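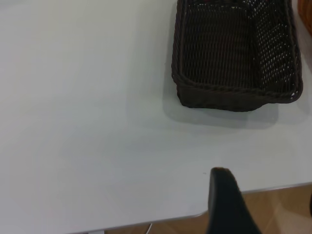
The dark basket and one black finger, Sunday afternoon.

Filed under: Home Life, Diary, Machines & Gadgets

Sunday, getting on for ten at night, and I have a mug of tea going cold next to me and a head full of baskets. I promised myself I would write this down before bed, while I still had it straight, so please forgive the length. It has been a long day and a rather lovely one.

I was over at Cliltomholm again, where the Casamach people have their workroom, watching an arm try to tidy up. That really is all it was doing. There is a white table, there are woven baskets, there are bits and pieces that need to go from one place to another, and the question everybody there goes round and round (me included, on the bus, in the bath, in the queue at the baker's) is whether a machine can do this sort of thing yet. I don't mean welding cars, which they have been doing since I was at school. I mean putting the napkins in the basket and the basket on the shelf, the sort of job I do on the way past with a piece of toast in my mouth.

My answer at breakfast was no. My answer tonight is that I am less sure, and that it depends a good deal on the basket.

I had never given much thought to wicker before. The dark one is a dear little thing, nearly black, very finely woven, with a thick braided rim and tiny gaps that let the light through in pinpricks. I would have one in my own kitchen for the bread rolls. But for a gripper it must be a proper nuisance. Where does the edge begin? Which bit is basket and which bit is its own shadow? And all those little holes, so that a machine looking at it sees basket and table at the same time. When I pick one up I simply get hold of it, and if the rim gives a little I squeeze a little less, and I have no idea at all how I know to do that. I tried to explain it to one of the engineers and ended up just waving my hands about.

The attempts are all written up in an exercise book, and the one I stopped longest over was number 3453. Three thousand four hundred and fifty-three goes at shifting small things about on a table! I felt quite humbled. I asked how many it would take before they trusted it in a real house, and was told they had hoped 2000 would do, back when they started, and there was a bit of laughing at that.

This afternoon's round was 10 tries at lifting the basket by its rim and setting it down further along. I stayed for the lot. Some were as neat as you like, slow but neat, and I caught myself holding my breath as it came down towards the braid. Others were hopeless – it pinched at nothing, or it nudged the basket off sideways and then seemed to have a long think. My grandmother would have had the whole room swept and the beds made in the time it took to do one. But she never had to learn it from scratch with two fingers, and I do try to be fair.

We had a long talk over the biscuits about which chores will come first. The Casamach view is shops before houses. A shop floor is the same every morning, the shelves stay where they were put, and you can choose your baskets to suit the machine. A house is never the same twice. I said that mine has post on the stairs and one slipper in the hall, and what would it make of that? They have an older arm named Irnon which does nothing but fold tea towels, and it manages them nicely provided they are all the same tea towel. Mine are 13 different sizes, I should think, counting the ones that are really old pillowcases.

There was also a good deal said about a kitchen in Miyazaki where they want to try the new one out in December, clearing tables after lunch. I should dearly love to see that – real crumbs, real people wanting their seats. I think that will tell us more than any amount of clean white tabletop, though I quite see that you have to start with the clean white tabletop.

So, could it do my Sunday chores? The baskets, on a good day, if I lined them up for it and didn't mind waiting. The washing-up, no. The bed, certainly not. Getting the duvet into its cover is beyond me most weeks as it is.

I did move my own bread basket from the table to the dresser when I got in, very slowly, using just finger and thumb, to see what it was like. I dropped a roll. Then I did it again and it went better.

Must take the bins out before I go up.

13 comments | 10 shares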